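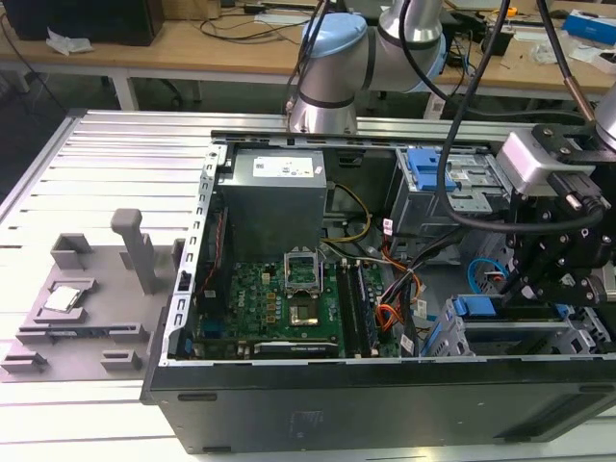
PC tower on the slotted table, processor in the tray, socket open.

Home | Archive | By thread | By author | Search | Log in

Orcombe Shared Workshop list
Re: Second arm project, processor pick and place
Posted July 21, 2023
Reading time: 4 minutes

Hello all,

Replying to the questions from last week in one go. I have left the original in and put my answers under each part.

> Good to see the arm doing something other than stacking blocks.
> A few things I'd like to know before I copy any of it. First, why
> leave the processor in a printed tray? Could you not pick it up
> straight off the table?

I tried that. The table is aluminium extrusion with slots between the rails, and a processor laid on it never ends up in the same place twice. It can also sit half over a slot. The tray has a pocket for it, so the start position is fixed and I only have to teach it once. Mine is printed in grey at the usual workshop settings. The first version had a pocket with square inside corners and the chip caught on them going in. I rounded the corners and opened the pocket up by a fraction of a millimetre, and it has been fine since.

The tray must be fixed down. I relied on its weight for the first evening and lost the position every time I leaned on the table.

> Second, does the case have to be on its side? I would have thought
> the board would be easier to get at out of the case altogether.

It would be much easier. I started on a bare board and had it working well enough that I got bored with it. The point of the build is to see whether the arm can work inside a normal tower with the cables left in, so the side panel is off and everything else stays. With the case on its side the socket faces up and the move is straight down, so gravity helps with the placing.

The cables are the main nuisance. The yellow and black ones from the power supply loop down towards the board and they move whenever the case is shifted. I have not tied them back, but I do check them before each run and push them clear of the socket by hand.

The other limit is the drive cage. There isn't much height to spare over that end, and the gripper bracket is wider than the fingers. I added a waypoint well above the case and told the planner to go there before any sideways move. It costs a few seconds each way. I have dented one drive bay already and don't want to do another.

> Third, what are you driving it with? I saw the name Vastska
> mentioned and can't find much about it.

Vastska is what I called my own control scripts, which is why you won't find much. It is a set of Python files and one settings file. The longest is 1088 lines and could be a lot shorter. It reads a list of taught points, moves between them and stops if the gripper reports more force than the limit. I'll put a copy on the workshop server when I have taken my own network settings out of it.

The gripper bracket came from Weler with the bolts. The table rails are Mühlbauer offcuts, from the pile by the back door before it was cleared. I spent 213 pounds on the bracket, cable and fixings together, not counting the arms.

> Fourth, how reliable is it?

Placing only, with the socket already open: 109 attempts logged so far. Most of the failures were early and came from the tray moving. The later ones are nearly all rotation, where the chip is over the socket but turned by a degree or two and won't drop in. I stop the run when that happens. I don't let it press.

Opening and closing the retention bracket I still do by hand. It needs a sideways push and then a lift, and I haven't found a way to do that with these fingers without slipping. If anyone has a fingertip design with a small hook on it, please send me the file.

> Last one, would you mind if I borrowed the table some evening?

Fine by me, but please leave the tray where it is, and don't undo the clamps under the arm base. Re-teaching takes me most of an evening. I'd like to have the rotation problem sorted by October and after that the table can be stripped for whatever is next.

One request in return. I need scrap processors and boards of the same socket type, working or not. Bent pins are no use to me, but dead boards are fine. Leave them in the crate under the bench with a note of what they came out of.

The log files come to some 3000 lines if anyone wants to plot them. They are plain text, one line per move.

Recent on this list
- Extrusion offcuts: what is left
- Printer two: nozzle changed, please re-level
- Gripper fingertips, soft or hard?
- Orcombe open evening, bench space
- Wanted: dead motherboards
- Re: Emergency stop wiring, second try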